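Why do snacks come in crinkly packets?

Hello again, snack fans! Finn Schwerdtfeger here, and today I want to talk about something you have probably thrown in the bin a thousand times without giving it a second look. I mean the packet.

I love a snack packet. I love the noise it makes, I love the zigzaggy bit along the top, and I love the puff of biscuity air you get when it opens. My sister says I am the only grown-up she knows who reads the back of a cracker wrapper for fun, and she's probably right.

If your house is anything like mine, the snacks live all over the place. There's a box of them, and a basket of them, and then another basket, and the box is always the best one because everything is jumbled up and you have to dig.

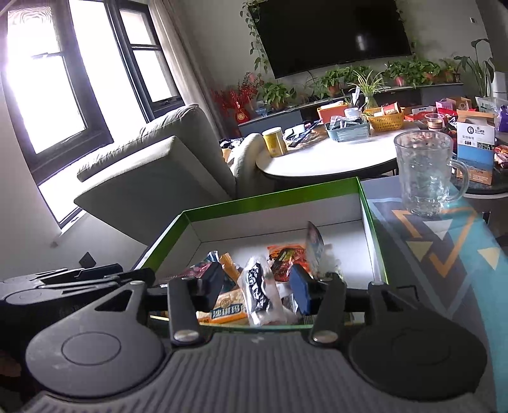
So let's start with the big question. Why does each little snack need its own coat?

Think about a cracker left out on a plate. Leave it there overnight and bite it at breakfast time. Yuck! It bends. That's because the air around us has tiny bits of water floating in it, much too small to see, and a dry cracker soaks them up like a very slow sponge. We call that going stale. A sealed packet keeps the damp air outside, and your cracker stays snappy.

Air does something else too. Part of it is a gas called oxygen. You and I need oxygen to breathe, but it's bad news for oily snacks like nuts and crisps. Bit by bit it changes the oil until it tastes old and a bit like crayons (I have never eaten a crayon, I'm only guessing from the smell). The grown-up word for this is rancid. Light can speed it up as well, so lots of snack packets are shiny silver on the inside to keep the light out. Others are see-through, and then you can have a good nosy at what you're getting before you open it.

Now for my favourite part, the zigzags. Many packets have a crimped end, and crimped just means squashed into little ridges. At the factory, two hot metal jaws pinch the plastic together — a bit like a toastie maker shutting — and the inside layers melt and stick. When they cool down you've got a seal. The pointy teeth along the edge are there to help you. Plastic film is tough to tear when the edge is straight and smooth, but once you give it a tiny notch to start from, off it goes. Every point on the zigzag has a little notch beside it, ready and waiting.

What about all that writing? Turn a packet over and you'll nearly always find a table of numbers. It's called the nutrition table, and it tells you how much energy, fat, sugar, salt and other stuff is in the food. Near it you'll often find who made the snack and where, sometimes with a phone number, so that people can get in touch if something's wrong. You can often spot the table even when you can't read the language! I have a go at this with Chinese snacks. I know hardly any Chinese, but a table looks like a table wherever you are, and a phone number looks like a phone number.
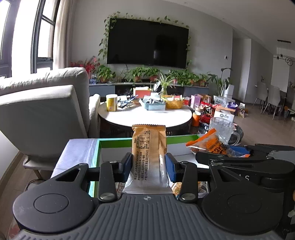

The energy line is the one most people look for. It might say something like 252 with the letters "kcal" after it, or a bigger number with "kJ". Those are two ways of measuring the same thing, a bit like centimetres and inches. Your body uses that energy for running, thinking, growing and even for sleeping.

Right, here's something to try. You'll need 2 crackers from the same packet, one small plate and one tub with a tight lid. Check with a grown-up first.

Put one cracker on the plate and one in the tub. Shut the lid properly. Leave them both in the kitchen until the next day, then snap each one in half next to your ear. Do they sound the same? Try it again on a rainy day, or leave the plate in the bathroom while somebody has a shower (don't eat that one).

If you want to go further, collect some empty wrappers, give them a wipe and sort them. You could go by shiny inside or not shiny, zigzag edge or straight edge, see-through or not. I did mine on the living room floor and it took up most of the rug.

Next time I'll be finding out how the bubbles get into fizzy drinks. Bring a straw.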